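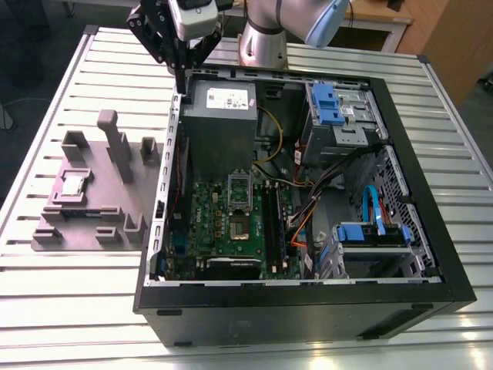

Desktop computer tower on its side, side panel removed

Section 8. Roasting vegetables in the Kartha countertop oven

The quick-start card says you can go from box to dinner in 17 minutes. Maybe with a handful of green beans. For squash, carrots, beets or anything else with some body to it, ignore the card and use the steps below.

Before you start

Do the empty burn-off in Section 3 first. If the oven still smells like a new shower curtain, do it again. One pass is supposed to be enough and often isn't.

You will need the wire rack, the dark roasting pan and a probe thermometer. The Skatberg probe sold as an add-on works fine, and so does any cheap one that reads past 200 degrees F.

1. Set the rack in the lower slot. The door sticker recommends the middle slot "for even browning." In the middle slot the tops of your vegetables will be brown, all right, and the centers will be raw.

2. Press ROAST, then turn the dial to 425. The preheat chime goes off early. Wait five more minutes after you hear it.

3. Cut the vegetables to one size, about an inch across. Winter squash can stay in half-moons with the skin on. Potatoes should be rinsed and dried well with a towel.

4. Toss with oil and salt in a bowl. Two tablespoons of oil will cover a full pan. The "oil-free crisping" on the box gives you dry vegetables, and you are welcome to find that out for yourself.

5. Spread everything in one layer with a little space between pieces. The pan is sold as a six-serving pan. It holds three servings, four if one of the people eating is small.

CAUTION: Do not line the pan with parchment above 425. Loose corners lift in the fan and can touch the upper element.

6. Roast for 28 minutes, turning the pieces once at the halfway point. Use oven mitts on both hands. The "cool-touch" handle is cool for the first ten minutes or so.

7. Check the thickest piece with the probe. Potatoes and squash are tender at almost 197 degrees F. Carrots can come out sooner if you like them with some bite. A fork will tell you the same thing if you don't own a probe.

8. Press STOP and open the door all the way. The fan keeps running for several minutes. Leave the oven plugged in until it quits.

Note on the VEGGIE button: It runs 400 degrees for 20 minutes no matter what you put in the oven. There is no sensor behind it, whatever the word "smart" on the front panel may suggest. Use ROAST and set your own time.

Note on sweet glazes: Maple syrup, honey and brown sugar go on for the last five minutes only. Put on at the start, they burn onto the pan, and the nonstick coating is not as nonstick as all that.

Note on frozen vegetables: Skip the thawing and add eight minutes. They will brown a little at the edges - don't expect more.

Cleaning

Let the pan cool, then soak it in hot water and dish soap. It is marked dishwasher safe, but the coating dulls after a few cycles, so wash it by hand if you want to keep it. Crumbs collect under the lower element. Pull the tray from the front, with the oven unplugged and cold.

For fish and chicken, see Section 9. Times there were worked out with the Bostmont rack, so check early if you are using the standard one.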